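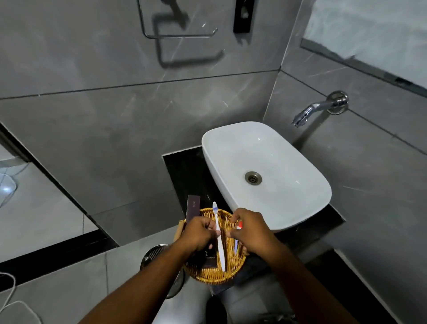

Two-finger gripper keeps dropping the toothbrush back in the basket

Posted by Cosimo Bassi, 12/30/20

Hi all, I've been building a little arm in my garage since June and I've hit a wall. The job I picked for it is tidying the bathroom counter - picking up toothbrushes, small tubes, slim boxes, that kind of thing, and standing them up in a round wicker basket. It's a hobby build, a Coner arm kit with a printed two-finger gripper and the Mudgway servo board.

Tubes are mostly fine. The toothbrush is killing me! It grabs the handle, lifts it, and then the whole thing swings around between the fingers and the head ends up pointing at the floor. Last night I logged 20 tries and got 13 good ones, and most of the bad ones were the swing. When I do it by hand I hold the brush near the middle and just let the bottom slide down into the basket, and I never have to think about it. I've tried closing the fingers harder but the servo gets hot and starts buzzing. Do I need a bigger servo or am I doing something dumb?

Grollorell

Not dumb, I did the same thing on mine. Flat fingers on a round handle only touch along a thin line, so the brush pivots there no matter how hard you squeeze. Cut a shallow V into one finger, running the way the handle runs, and glue a strip of soft rubber on the other one (I used a piece of bike inner tube). Then move your grab point to where the brush balances. Lay it across a pencil, slide it until it stays level, and measure from the end. It'll be closer to the head than you'd guess on some brushes.

Also check your close position. On my board 1288 was stalling the servo and 1238 held just as well with no buzz. Your numbers will be different, but back it off a little at a time until it slips, then go up a hair.

For the drop, tilt the handle in first and let the rim of the basket do some of the work. Coming straight down I kept catching the weave.

Josach

bigger servo. I swapped mine and never looked back

Cosimo Bassi

Thanks Grollorell, printing a V finger now! No inner tube around here but I've got an old rubber glove, so I'm going to try that first - will post the new count once the glue sets.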